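Zandska Household Textile Survey: Read Before Using

This table holds 352 records of printed household fabrics, mostly tablecloths and curtains. It was put together from shop listings and owner replies. Compiled by Margit Magyar.

What you get

One file, survey.csv, one row per item. Columns: item_id, type, base_color, motif, fiber_claimed, care_label, source. Sources are Justa, Mavent and Mészáros, plus "owner" for replies sent in by mail.

What I would not trust

fiber_claimed is whatever the seller wrote. Mavent calls nearly everything a "cotton blend" and never gives the split. I left the wording alone, so don't average it into anything.

care_label is blank in 70 rows. Blank means missing. It does not mean the item has no label, though an earlier version was used that way.

motif is free text. One person's "coral" is another person's "branch." I tried a fixed list in March and dropped it after 3 rounds of arguing with myself. If you need clean categories, make your own and say how.

Only 258 rows have a base color checked against a second source. The rest may be off, pink and salmon worst of all.

Mixed motifs

Prints with plants and animals together go under "mixed," even when the animals are faint.

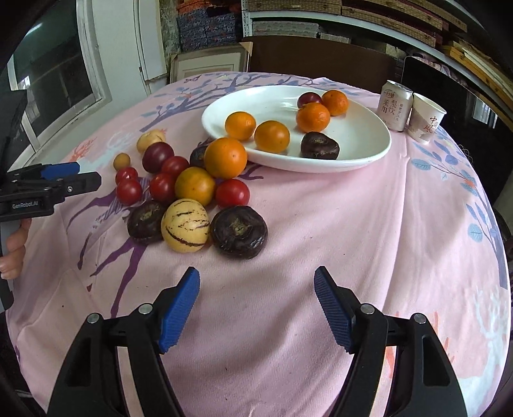
Round table, pink cloth with branches, leaves and pale deer. Coded: mixed.

Known gaps

No prices. No dates of manufacture. Sellers' size figures were too inconsistent to keep.

Corrections are welcome if they come with a source. I go through them on Thursday evenings.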